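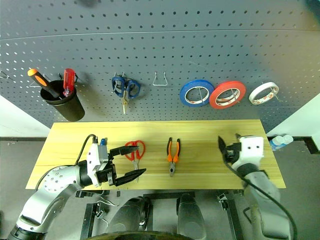 **Steel or hardboard for a garage wall? Damp is the main issue**

**mossgutter**
I'm setting up a work corner in a one-car garage and I can't decide what to put on the wall over the bench. The garage is attached but not heated. In winter the back wall sweats, and in July it gets hot enough in there that the tape on my boxes lets go.

The last place I rented had plain brown hardboard up and it bowed badly in the middle after one winter. Hooks fell out every time I took a tool down. I don't want to repeat that. The wall is block with no studs, so whatever I use has to be screwed into furring strips.

Budget isn't huge. I'd like to cover 4 feet by 8.

**plumb_enough**
Steel. I put up the Wikent panels two years ago in the same kind of garage and they haven't moved. They come with a flange so you get the gap behind them without doing anything extra. Use plastic anchors and decent screws in the block and you can skip the furring.

**tallow22**
I'd go the other way. Hardboard bows because people hang it on two strips with nothing in the middle. Put strips every 16 inches, paint both sides and the edges before it goes up, and it stays flat. Mine has been up since before my kids were in school. It cost me less than one steel panel.

The edges are the part everyone skips. That's where the water gets in.

**plumb_enough**
Painting both sides of a 4x8 sheet takes a weekend with drying time. Add the paint and the strips and the price difference isn't what you think.

**tallow22**
It took me an evening and the next morning. Most people have leftover paint.

**carport_ed**
Check the hole size before you buy either one. Quarter-inch holes take thicker hooks and those stay put better. The eighth-inch stuff is fine for light things. I bought a Gollow hook kit that said it fit both, and the thin hooks flopped around in the big holes. Sent it back.

Also, steel systems often use their own slots. If you buy that kind you're stuck with that company's hooks, and they charge for them.

**mossgutter**
Good point about the hooks. I have a coffee can full of old ones, quarter inch I think. I'll measure tonight.

Does anyone use the little plastic clips that are supposed to hold the hook down?

**carport_ed**
Yes, they work until they get cold. Then they snap. A dab of hot glue on the back of the hook does the same job and peels off when you want to move it.

**hexkeyhoarder**
I use short zip ties through the next hole down. Ugly but they hold.

On the main question, neither board will fix a sweating wall. I'd deal with that first. Is the ground outside sloped toward the garage? Mine was, and 2 inches of regraded soil plus a longer downspout did more than the dehumidifier ever did.

**mossgutter**
It's pretty flat out there. The downspout does dump right at that corner, though.

**hexkeyhoarder**
Start there. An extension is cheap. Then tape a square of plastic to the inside of the block for a couple of days. Water on the room side means it's condensation. Water behind it means it's coming through.

**tallow22**
Agree with that. And don't put foam behind the board unless you know which one it is.

**plumb_enough**
No argument from me on the downspout. Still say steel.

**mossgutter**
Update: hooks are quarter inch. Plastic square was dry behind and beaded up on the front, so it's condensation. I ordered a downspout extension anyway and I'm going to try leaving the door to the house closed when the dryer is running.

For the board, I'm going with hardboard, painted, strips every 16 inches. If it bows I'll come back and plumb_enough can say so.

**plumb_enough**
I'll be here.

**carport_ed**
Leave a small gap at the bottom so it isn't sitting on the bench top. Half an inch is plenty.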